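Matoušek six-piece screwdriver set, after one year of home use

Last updated: 2019-01-04

I bought this set in February, when we moved to the flat in Mirkoddale and I could not find my old tools. The old ones were very cheap and I did not miss them much. My neighbour on the same floor, Dong-hyun Sung, lent me one Matoušek screwdriver for an evening and after that I wanted my own. I paid 447 crowns by post from Flelska, delivery included. In the shop at Hisgate they had it too, but there it was more expensive and the box was already opened.

You get four flat blades and two cross blades, in a grey cloth roll with a string. There is no magnetic holder, no ratchet and no box of small bits. If you need those things, you should buy another set, there are many. I like a screwdriver which is only a screwdriver.

The handles are beech with a thin coat of varnish. They have eight sides, so the tool does not roll from the table. For me this was important, my last one rolled behind the cooker and stayed there for the whole winter. The varnish was a little sticky in the first weeks. I rubbed the handles with a dry cloth and fine sandpaper, and now they feel much better in the hand. Maybe the maker could do this at the factory.

The one I use most is the medium cross blade. It is 167 mm long from end to end, and I find it a good length for furniture. The shorter one fits under a shelf but you cannot put much force on it. The largest flat one weighs nearly nothing in the catalogue, but on my kitchen scale it showed 300 grams, so I think they printed the number for a different model. I wrote to them and they answered after two days, very politely, that the catalogue will be corrected. I have not seen the new catalogue yet.

How do the tips hold? Quite well. In our flat there was a lot to do: all the door handles, the curtain rails, two beds, and the kitchen, where the previous owner had used every kind of screw that was ever sold. The small flat blade has now a chipped corner. It is my fault, I opened a tin of paint with it. The others are still sharp at the edges. The medium cross blade sits deep in the screw and does not jump out, even when the screw is painted over. With painted screws I first clean the slot with an old needle. It takes time but it saves the screw.

I must say something about hinges, as most of my hours with these tools were spent on them. A cupboard door that hangs low is nearly always a matter of loose screws. Before you buy new hinges, support the door from below with a book or a piece of wood, and tighten every screw by a quarter turn, first the side of the frame and then the side of the door. If a screw turns and turns and never becomes tight, take it out, put a wooden toothpick with a drop of glue in the hole, break it off and wait until the next day. I learned it from my father, and he did not have good tools either.

For this work the wooden handle is better than plastic. My hand does not get so tired and I feel the moment when the screw is tight enough. With my electric one I never feel it, and I have destroyed at least one good hole like that.

The weak point is the cloth roll. The stitching of the last pocket opened in summer and I had to sew it again myself. Also the string is too short if you want to add anything, for example a pencil. A replacement roll costs 40 crowns, but they will not send it alone, you must order something else together with it.

Would I buy the set again? Yes, but I would ask for the version without varnish, if they still make it. For somebody who only changes a battery cover twice a year it is too much money. 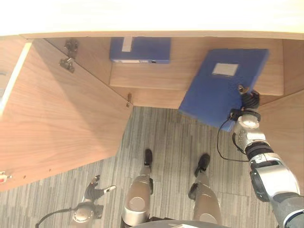 One more thing about the price. The blades are also sold one by one, and if you take only the medium cross and the medium flat, you pay less than half and can do most of the work in a normal flat. I will keep all six, except that the chipped one now lives with the paint tins.

Related reviews

Hisgate folding step stool
Three wood glues for loose chair legs
A small hand saw for shelves
Curtain rails without drilling
Flelska tool roll, large size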